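Forum > Buying and Budget > Small arms and grippers
Print this topic | E-mail this topic
Started in February by jgajdos

jgajdos, 09:18
We have to hand in our equipment plan for next year and I would like opinions before I sign it. The work is sorting and stacking of plastic tableware on a cloth-covered table, one arm. I have two offers. Staniforth sells the complete package with gripper, training and 2 years of service. Astano sells only the arm, and we must find the gripper ourselves. The difference is 1372 euro, and my director sees only this number.

Our pieces are bowls in several sizes and two tumblers, one of them translucent. Sometimes one bowl sits inside another of the same size and must be taken out.
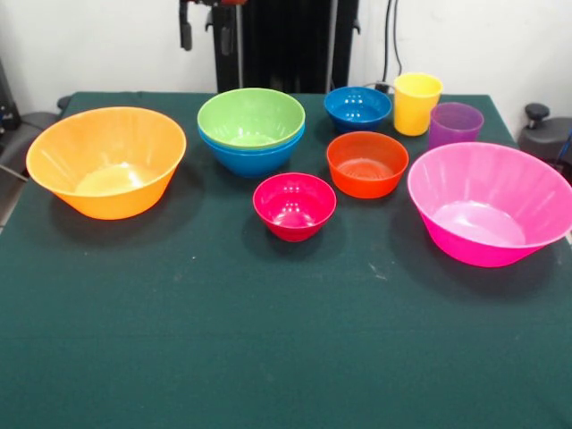
1. What I have in the budget now
- arm and controller (Astano offer)
- gripper, still open
- spare finger pads, 300 euro
- table cloths and bowls, from the consumables line

2. What I am not sure of
- whether one gripper can manage the wide ribbed bowls and also the small ones
- whether to pay for service at all

Juraj Gajdoš

stestberg_fan, 10:02
Take the package. We bought arm and gripper separately and lost a lot of time on the cable and the mounting plate. Each seller said it was the fault of the other.

jarmila_s, 10:40
I don't agree. For thin rims you want to choose the fingers yourself. The package gripper is made for boxes, at least the one we got was. We use a Usari with soft pads and I am content with it. Service we never needed in 18 months.

stestberg_fan, 10:55
You never needed it, good for you. We needed it twice in the first winter. And who mounts the Usari for him?

jarmila_s, 11:10
He does, with four screws. Juraj, ask both sellers for a trial with your own bowls, and the nested pair first. Pulling the green one out of the blue one is where our first gripper would have failed. Also the purple cup - if you plan a depth camera, see-through plastic can give you trouble, so leave some money for this.
Jarmila Šťastný

jgajdos, 13:25
Thank you both. The camera was not in my table at all, I will add a line. Staniforth agreed to a trial, Astano did not answer yet. Does anybody know if the pads are sold in pairs or one by one?

jarmila_s, 13:31
In pairs. Your 300 is too much for the first year, move half of it to the camera.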